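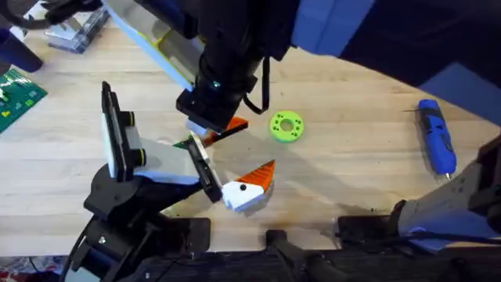

Fri 16 April

I have been rereading my notes from January on platform rent, and one claim in them needs correcting. I wrote that Fanside extracts value from its users' attention. That is too loose. Attention is the condition of the sale; the thing sold is a ranked claim on future spending. Fanside charges a creator 2 percent at 426 subscribers and the same rate at 1,000, so the fee looks neutral. The ranking is where the charge sits.
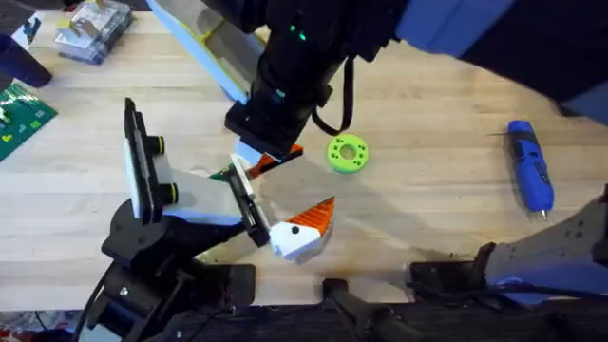

Marx's distinction between formal and real subsumption is useful for this case. Under the first, capital takes over a labor process as it finds it; under the second, it rebuilds the process to suit itself. Two robot arms reaching over the same wooden tabletop, one of them gripping a piece with small stepped ridges along its edges, belong to the second type: the work has been cut into motions a gripper can perform. The Fanside creator is harder to place. The tools are her own and the hours are her own, but the length, tone and timing of each post follow the ranking.

Wumura, the smaller rival, publishes its ranking rules, and I expected this to weaken the argument. I read 800 of its public posts and found the same cadence. Publishing a rule does not loosen it.

I still have no good account of refusal. Notes on that will follow when I have finished the Leclerc reader.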